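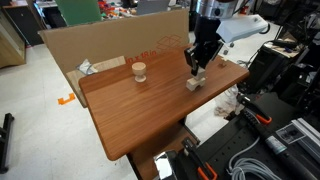

Robot Software Laboratory
Handout 5: Planning and Control for Tabletop Block Tasks
Instructor: Oluwaseun Ogbonna
Laboratory supervisor: Abimbola Ajayi

Purpose of the session

Students will connect the perception, planning and control modules written in September and run them on small unfinished wooden pieces. The planner is Romen. The controller is Hervieu, in the version installed on the laboratory machines. Personal builds of either package may be used in simulation only.

Perception

The perception module reports a pose and a class label for each piece. Two errors recur in submitted work. The first is confusion between the goblet-shaped piece and other round pieces when only the top is segmented. The second is an arch block returned with its opening on the wrong side — the outer outline alone does not settle the question, and the cutout must be included in the fit. Glossy tabletops also reflect the pieces, so depth points below the table plane are to be discarded before clustering.

Planning

A grasp on the arch block is described by a contact pair, an approach direction and a finger opening. Candidates are sampled, checked for collision against the table and neighboring pieces, and ranked. Romen draws 2,000 candidates by default. Groups may raise this to 4,000, but should record the planning time in both cases. A candidate that is free of collision at the grasp and blocked on the approach must be rejected.

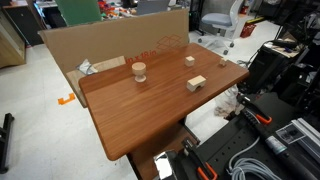
Does the planner need to run again if one piece has been moved by hand?
The whole scene must be sensed again and a new plan requested, as stored collision checks refer to the old poses.

Control

Hervieu accepts a joint trajectory and a gripper command. The gripper command is sent only after the arm reports that it has settled. A run that waits more than 120 seconds for this report is stopped by the software and logged as a timeout.

Submission

Each group submits its Flumum log, the planner settings file and a written account of some 5 pages. Failed runs are to be included, with the module at fault named where it can be determined. Background reading is Fondudari, the section on approach constraints.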